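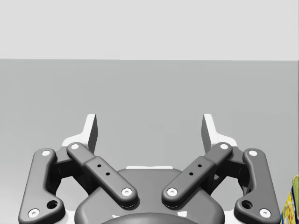

# Furnero to reopen Nerkberg mill building as a flooring showroom

NERKBERG, 11th July – Furnero, the floor and wall tile supplier, will open a showroom and trade counter in the former Gavalas mill on the Nerkberg waterfront. The mill was built in 1852 and was last used for grain storage.

The ground floor will hold a display of 129 tile ranges, including the full Clukano line of matte porcelain. Customers can borrow up to four sample tiles at a time and keep them for a week. A deposit is taken at the counter and returned with the samples.

Furnero has leased the building from Gavalas Estates for a long term. The brick walls and the timber roof have been repaired and will stay exposed. The loading doors on the river side have been replaced with glass, and a ramp has been added at the street entrance.

The trade counter will stock more than 3000 square feet of tile for same-day pickup, along with grout, adhesive and trim. Larger orders will ship from the existing Furnero warehouse. The company expects to employ 40 people at the site. Hiring for sales, delivery and counter positions began in May, and applications are still being accepted.

Parking is available in the yard behind the mill. Trailers should use the north gate.

## About Furnero

Furnero supplies ceramic, porcelain and stone tile to homeowners, builders and flooring contractors. Clukano is its house brand.

Press inquiries should be sent to the Furnero press office in Nerkberg.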